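Bench notebook, Stikthorpe shop
December 2019

Back on the leftover drinks question. Fleury's note says a soda bottle left capped on the bench keeps its fizz for a week if you squeeze the air out first. I don't believe it. Squeezing just leaves a soft bottle with room to puff back out, and the gas has to come from somewhere. Still, it got repeated at lunch as if it were settled, so I'm writing down what we did.

Method, such as it is. Two bottles, same kind, same purchase. One squeezed before capping, one left alone. Both poured down to well under half. Weigh on the Larnov scale, cap on, label on, wipe the outside first. Leave on the blue bench away from the heater. Weigh again in the morning.

Problems already:

The Larnov scale drifts. I put the same steel block on it twice and got 2,156 and then 2,058 in whatever units it thinks it is in. That gap is bigger than anything a soda could lose overnight. The Dultetti sheet says to let it warm up for 70 minutes. I gave it that and it was no better. Until somebody shows me a steady reading I'm treating every weight in this notebook before today as a guess, including mine from April.

Caps. We don't know how hard each one was turned. "Snug" is what the old page says. Snug for whom?

Bench clutter. The mug and the coaster keep ending up next to the test bottles, and a hot drink parked beside a cold soda is not a control. I moved the mug to the far side by the pegboard stand and it came back. Please leave the left half of the bench for coffee and nothing else.
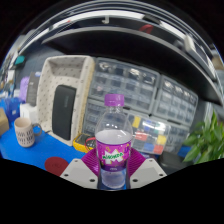 Also not convinced by the "listen for the hiss" check. Opening the bottle to hear whether it has gas lets the gas out, so you get one try per bottle and then it's a different bottle. If we want to use the hiss at all, it goes last, and two people should write down what they heard before talking to each other.

Taste test was proposed. No. It's been sitting in a workshop.

What I'd accept: fresh bottles, a scale that agrees with itself, a pencil mark on cap and neck so we can see if the cap was moved, and the squeezed one checked by hand for firmness at the same hour each day. Cheap enough. The pegboard stand could hold the pencil and the log card so they stop walking off.

No result today. Fleury's note stays in the folder with a question mark on it. Need to order a check weight for the Larnov, and find out who has the other Dultetti sheet, page 2 is missing.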